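이달의 수다: 이사 석 달째, 벽이 하얗다는 것에 대하여

다들 잘 지내셨어요? 지난 호에 '이사하고 나서 제일 후회한 것'을 써 달라고 했더니 답장이 197통이나 왔어요. 하나하나 읽느라 커피를 몇 잔을 마셨는지 모르겠네요. 그중에 제일 많았던 얘기가 벽이었어요! 벽지를 너무 빨리 골랐다, 페인트 색이 낮이랑 밤이랑 완전히 다르다, 액자를 걸었는데 높이가 이상하다 등등. 저는 읽으면서 계속 고개를 끄덕였답니다.

저도 12월에 이사하고 아직까지 벽을 그대로 두고 있거든요. 처음엔 게을러서 그랬어요. 페인트 가게 스카네보(Skevano)에서 색상표를 받아 왔는데 흰색만 41가지더라고요. 흰색만요! '이른 안개'랑 '늦은 안개'가 뭐가 다른지 창가에 대 보고 전등 밑에 대 보고, 결국 둘 다 냉장고에 자석으로 붙여 놓고 잊어버렸어요. 지금도 붙어 있어요. 우유 꺼낼 때마다 눈이 마주칩니다.

그런데 그냥 두고 살다 보니까 슬슬 보이는 게 있어요. 저희 집은 오후 네 시쯤 되면 거실 벽 아래쪽에 빛이 길게 들어오는데, 그 자리에 책장을 놓을 뻔했지 뭐예요. 이삿날 바로 배치했으면 그 빛을 못 볼 뻔했어요. 그래서 요즘 주변에 이사하는 사람이 있으면 일단 한 계절만 살아 보라고 잔소리를 해요(다들 귓등으로 듣지만요).

걸레받이 얘기도 빼놓을 수 없죠. 야트시리 비야세뇨르(Yatziri Villaseñor) 님이 긴 메일을 보내 주셨는데, 흰 벽에 진한 색 걸레받이를 두르고 나서 방이 훨씬 또렷해졌대요. 청소기가 부딪힌 자국도 덜 보이고요. 다만 모서리 마감이 어려워서 톱질을 세 번이나 다시 하셨다고 해요. 길이를 잴 때는 바닥이 아니라 벽에 바짝 붙여서 재고, 한 토막은 꼭 여유분으로 사 두라고 신신당부하셨어요. 저도 메모해 뒀습니다!

그리고 가구요. 네모난 방에 네모난 가구만 넣으면 편하긴 한데 좀 심심하잖아요. 저는 바우티스타(Bautista) 중고 매장에서 가장자리가 둥근 작은 탁자를 보고 한참을 서성였어요. 벽에 딱 붙지 않으니까 자리는 더 차지하는데, 지나다닐 때 허벅지를 안 찧어요. 전에 살던 집에서 식탁 모서리에 찧은 멍이 도대체 몇 개였는지... 그날은 결국 빈손으로 나왔는데, 집에 와서 신문지를 탁자 크기로 오려 바닥에 깔아 봤더니 생각보다 괜찮더라고요. 다음 주에 다시 가 볼까 봐요. 아직 안 팔렸으면 좋겠는데!

신문지 깔기는 정말 추천해요. 큰 가구일수록요. 하루 이틀 그대로 두고 살아 보면 서랍은 열리는지, 문이 걸리지는 않는지 몸이 먼저 알아요. 저는 신문지를 밟지 않으려고 빙 돌아다니다가 소파를 포기했어요. 앉고 싶은 마음보다 돌아가기 싫은 마음이 더 컸나 봐요.

아, 조명 질문도 한 30통쯤 왔는데 이건 도저히 짧게 못 쓰겠어서 다음 호로 넘길게요. 전구색이냐 주백색이냐로 싸우고 계신 부부 두 쌍, 조금만 더 참아 주세요. 혹시 밤에 벽을 찍은 사진이 있으면 낮 사진이랑 같이 보내 주셔도 좋아요. 같은 벽인데 얼마나 달라 보이는지 저도 궁금하거든요. 독자 모임 이름은 투표 끝에 '트랄린(Tralline)'으로 정해졌고, 첫 모임 때는 안 쓰는 페인트랑 붓을 가져와서 서로 바꾸기로 했어요. 뚜껑 꼭 닫아 오세요, 꼭이요! 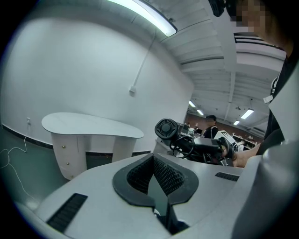
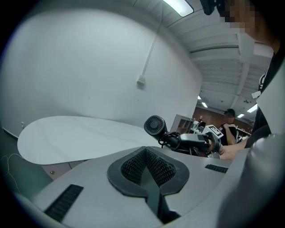

첫 번째는 흰 벽과 진한 색 걸레받이, 두 번째는 가장자리가 물결치는 흰 탁자.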